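Last updated: November 8, 2022

The steel pot and the red thing
By the Flisa kitchen table desk

We get sent a lot of claims about pots. The latest comes from Tavares, whose one-pot range is supposed to replace the stockpot, the mixing bowl and the bin you throw odds and ends into while you clear up. Fine. I have 17 pots at home and not one of them has replaced anything. They have only made the cupboard harder to shut.

So this gallery sticks to the plain stuff: a pot with no lid, a bare stretch of wood-grain table and something bright red. I left out the Tavares brochure shots, where everything is copper and there is always a lemon.

What I look for in a pot is dull. I want a rolled rim, because a raw edge gets you sooner or later, and I want straight sides, so I can judge how full it is. The wire handle that folds flat is the part I trust least. It's fine for carrying the thing empty to a shelf. Ask me again when it's full of potatoes.

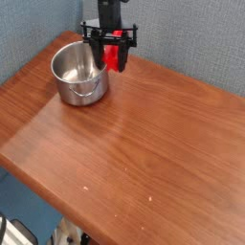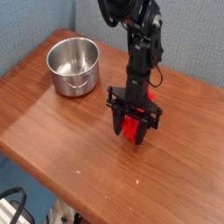
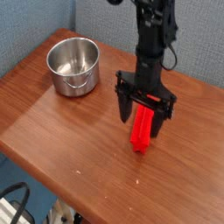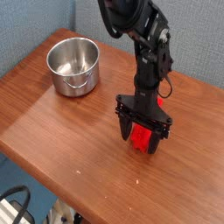

Open steel pot with its wire handle down, and something red off the table, in all four. The first has the red right over the rim.

Against that reddish-brown wood the steel comes up very shiny, and I would be careful about reading too much into it. Any pot looks good with light on the table beside it. Bodach sold me a brushed one in September on the strength of a sheen like that, and it now looks like the bottom of a boat.

I do like the table. The rounded front edge is kinder to the hip than a square one, though it's no help when you want to clamp a pasta roller to it. The third picture has a few pale crumbs on the wood, which makes me believe in it a bit more.

Readers wrote in after the last gallery to say the Zendance pot is better and I should have shown that. Maybe. Send me one that has been used for 26 months and I'll have a look.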